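《Pratar器械整理操作规范（试行版）》使用评议

Pratar规范面向采用双臂机器人从事小型器械取放作业的实验室，正文共26页，另附检查表一份。本单位在Kimville实验区按该规范运行了一个季度，现就其适用性提出评议意见。评议由Impi Ruotsalainen主持，Etornam Yakubu负责现场记录。

规范第一章规定作业前的准备事项，要求逐项确认器械包是否完全展开、拉链是否避开夹爪行程、尖锐器械的朝向是否一致。条文措辞明确，操作人员培训半日即可独立执行。对于剪刀类器械，规范要求夹持点设在指环与轴钉之间，不得夹持刃部。我们认为这一条是全篇最有价值的内容，建议其他单位直接采用。 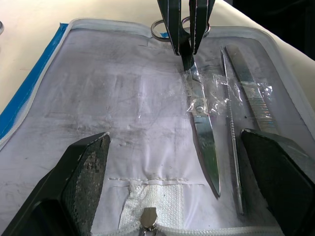 第二章涉及双臂协同。规范将两臂分为“作业臂”与“辅助臂”，规定辅助臂进入作业区前须降速，并由操作人员口头确认。试行期间共记录57次协同作业，其中4次因口头确认遗漏而中止。Tegwen Dafis在复核意见中提出，口头确认应改为界面确认并自动留痕，评议组同意此项建议。此外，规范对急停后的恢复顺序只有一句原则性表述，各班组理解不一，修订时应当补充具体步骤。

第三章为包材与覆盖物的处理，也是本次评议中意见最集中的部分。现行条文只区分“有包装”与“无包装”两种状态，未考虑透明薄膜对视觉识别的影响。

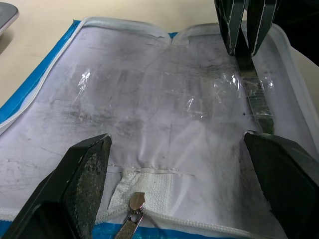 评议组建议增设“透明覆盖”一类，并单独规定识别与夹取要求。透明材料起皱后反光明显，器械轮廓随之变形，仅凭腕部相机的单一视角判断位置，依据不足。以浅色衬里的拉链包为例，塑料膜上有划痕和灰色污迹，几处亮斑发白，膜下的银色长条形金属件虽可辨认，形状已略有扭曲。遇此类情形，应至少更换一次视角再下达夹取指令，必要时调整照明角度。衬里污渍的可接受程度，规范亦未作规定，宜在检查表中增列一栏。

检查表本身设计合理，共12项，填写一次用时约数分钟。不足之处在于未预留异常描述栏，Yakubu在试行中只能另附纸页。与此前使用的Culley规程相比，Pratar规范篇幅较短，条文编号清楚，便于检索，但术语表过于简略，“轻触”“稳定夹持”等用语缺乏可测量的定义。

综合评定：推荐有条件采用。第一章可直接执行，第二章、第三章须结合本单位实际制定补充细则。意见已送交规范编写方Koskela，联系人为Elli Savolainen，修订稿收到后另行评议。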